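6월 | 글 조드와 마쿠벨라(Zodwa Makhubela)

제7장 생산자책임재활용제도의 설계와 이행

7.1 제도의 대상과 용어

생산자책임재활용제도는 제품이 폐기된 이후의 수거, 선별, 처리 비용을 생산자 또는 수입자에게 부담시키는 정책 수단이다. 앞 장에서 다룬 배출부과금이 공정에서 나오는 오염물질의 양을 과세 표준으로 삼는 데 비해, 이 제도는 시장에 출고된 제품의 양을 기준으로 의무를 산정한다. 따라서 의무량의 크기는 세 가지 변수, 즉 출고량, 품목별 의무율, 인정 처리량의 정의에 따라 달라진다. 이 장에서는 이들을 차례로 검토하고, 이행 보고와 검증의 문제는 7.4절에서 별도로 다룬다.

용어를 먼저 정리한다. '생산자'는 제조자에 한정되지 않으며, 해당 관할 구역에 제품을 최초로 유통시킨 자를 가리킨다. 주문자 상표 부착 방식으로 생산된 제품의 경우 상표권자를 생산자로 보는 입법례와 실제 제조자를 생산자로 보는 입법례가 병존한다. '출고량'은 판매 수량에 단위 중량을 곱한 값이며, 수출분은 공제한다. '인정 처리량'은 처리시설에 반입된 중량을 뜻하기도 하고 공정을 거쳐 회수된 물질의 중량을 뜻하기도 한다. 두 정의의 차이는 통계 비교에서 오류의 주된 원인이 된다. 반입 기준으로 집계한 재활용률은 잔재물을 포함하므로 회수 기준보다 항상 같거나 높다.

7.2 의무량 산정

의무량은 일반적으로 전년도 출고량에 품목별 의무율을 곱하여 구한다. 이때 품목의 사용 연한이 길수록 출고량과 폐기 발생량의 시차가 커진다. 포장재와 같이 사용 기간이 짧은 품목에서는 전년도 출고량이 당해 발생량의 대리변수로 기능하지만, 설비와 기기류에서는 이 가정이 성립하지 않는다. 시장이 성장하는 국면에서는 의무량이 실제 발생량을 초과하고, 포화 또는 축소 국면에서는 반대의 결과가 나타난다.

클렉포트(Clekport)시의 조례는 이 문제를 이동평균으로 처리하였다. 기기류의 의무량을 직전 7개년 출고량의 평균에 의무율을 곱한 값으로 정한 것이다. 이 방식은 연도별 변동을 완화하지만, 신규 진입자의 의무가 초기에 과소 산정된다는 약점을 갖는다. 기존 업체는 평균 기간 전체의 실적이 반영되는 반면, 신규 업체는 실적이 없는 연도가 0으로 계산되기 때문이다. 조례 개정안에서는 실적이 있는 연도만을 분모에 포함하도록 하였다.

소규모 생산자에 대한 면제 기준도 의무량 산정의 일부로 보아야 한다. 같은 조례는 연간 출고량이 2000 kg에 미달하는 업체의 의무를 면제하고 신고 의무만을 남겨 두었다. 면제 기준을 중량으로 둘 경우 가볍고 처리 단가가 높은 제품이 제도 밖에 놓이기 쉽다. 매출액 기준은 이 편향을 줄이지만, 환경 부하와의 관련성이 약하다. 두 기준을 병용하는 경우에는 '및'과 '또는' 중 어느 접속어를 쓰는지에 따라 면제 대상의 범위가 크게 달라지므로 조문 해석에 주의를 요한다. 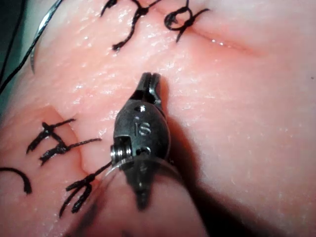 품목 분류는 의무율과 분담금 단가를 결정하는 전제이다. 분류 체계는 용도 기준, 재질 기준, 처리 공정 기준으로 나뉘며, 대부분의 관할 구역은 용도 기준을 상위에 두고 재질 기준을 하위에 둔다. 이 체계는 단일 재질의 포장재에서는 안정적으로 작동하나, 작은 부품이 결합된 정밀 기기에서는 경계가 불분명해진다. 로봇 수술 기구의 선단부를 보면 어두운 회색의 금속 하우징에 핀 구멍이 나 있고, 옆면의 사각형 개구부에서는 홈이 새겨진 은색 케이블 풀리가 돌출되어 있다. 용도 기준에 따르면 의료기기에 속하지만 재질 기준에 따르면 금속류로 분류될 여지가 있다. 하우징 표면에 각인된 'IS'와 같은 짧은 문자만으로는 재질이나 의무 생산자를 판정할 수 없으므로, 분류 업무에서는 신고서와 부품 명세서를 함께 대조한다. 의료기기의 경우 감염성 폐기물 규정이 우선 적용되는 범위가 있어, 중복 규제의 조정 조항도 확인하여야 한다.

7.3 이행 방식과 분담금

의무 이행은 개별 이행과 공동 이행으로 구분된다. 개별 이행에서는 생산자가 자신의 제품을 직접 회수하거나 처리업자에게 위탁한다. 공동 이행에서는 생산자가 공제조합에 분담금을 납부하고, 조합이 의무를 대행한다. 드라스타(Drastar)는 전자를 택한 사례로, 임대 계약에 반납 조항을 두어 회수 경로를 확보하였다. 판매 방식이 임대가 아닌 업체에서는 이와 같은 경로를 구성하기 어렵고, 공동 이행의 비중이 높아진다.

공동 이행에서 쟁점이 되는 것은 분담금의 차등화이다. 중량에 비례하는 단일 단가를 적용하면 분해가 용이한 제품과 그렇지 않은 제품의 부담이 같아져 설계 변경의 유인이 사라진다. 이를 보완하기 위하여 분해 시간, 재생원료 함량, 유해물질 함유 여부를 반영한 가산 또는 감산 계수를 둔다. 라보프(Lavov) 지역의 조합은 계수의 상한과 하한을 3년마다 재산정하도록 규약에 명시하였다. 재산정 주기가 짧으면 생산자의 설계 일정과 맞지 않고, 길면 처리 기술의 변화가 반영되지 않는다. 계수의 폭이 좁을 경우 행정 비용만 늘고 유인 효과는 관측되지 않을 수 있다.

분담금 수입의 사용 범위도 규정의 대상이다. 수거와 처리에 직접 지출되는 비용 외에 홍보비, 연구비, 적립금의 인정 여부는 관할 구역마다 다르다. 은쿠나(Nkuna)의 시행규칙은 적립금의 상한을 두되 초과분의 환급 시점을 정하지 않아, 조합과 회원사 사이에 해석상의 분쟁이 발생하였다. 이 분쟁의 경과와 조정안은 장 말미의 사례 연구에 수록하였으며, 독자는 7.4절을 읽기 전에 시행규칙의 정의 조항을 먼저 검토하기 바란다.

7.4절에서는 출고량 신고의 정확성, 처리 실적 증빙의 이중 계상, 표본 점검의 설계를 다룬다. 산정식에 쓰이는 기호는 제5장의 표기를 따른다.

문의: 교재 편집부 | 저작권자의 허락 없이 전재 및 복제를 금합니다 | 맨 위로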